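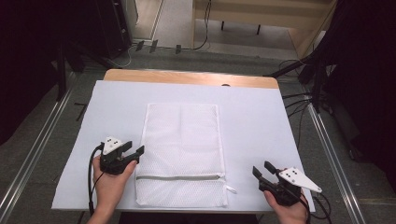 Gough Street Wash House: progress report to the Rirkolar Fund
10 March 2024

Spending to date

We have spent 241 dollars of the 555 set aside for small supplies. Most went on mesh bags with zippers, so that a customer's socks come home with the customer. The rest bought detergent and a padlock for the detergent.

Machines

Both Vokel washers are in and plumbed. The Culero dryer arrived in December with a door that opened the wrong way, into the wall. The supplier called this a feature of the model, then swapped it after 19 emails, which I have kept and am happy to forward.

Use

We can take up to 50 loads a week and are not there yet. Evenings are busy and mornings are very peaceful. I moved the opening time back an hour and received one complaint, from my brother.

Still to do

The floor drain is slow. The plumber has looked at it twice and agrees that it is slow. The price list needs reprinting — the current one offers a "family wash," and people have asked.

Request

Please release the second payment as planned. I would also like to move the unspent sign money to the drain.

Tomos Dafis
Manager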